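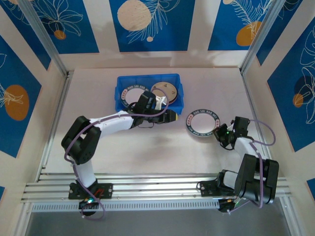 Search this site
Type and press Enter

Coasters and Panels
Oct 27, 2021 – 1 min read

Two white ring coasters with dark blue printing, one in the blue bin and one flat on the table. The round beige one has a darker brown rim.

Blue wall panels with leaves and flowers in white outline – the orange circles and ovals are part of the print. The walls around them are pale pink.

More views will be added in June.

Contact Mallent | © Mallent | Back to top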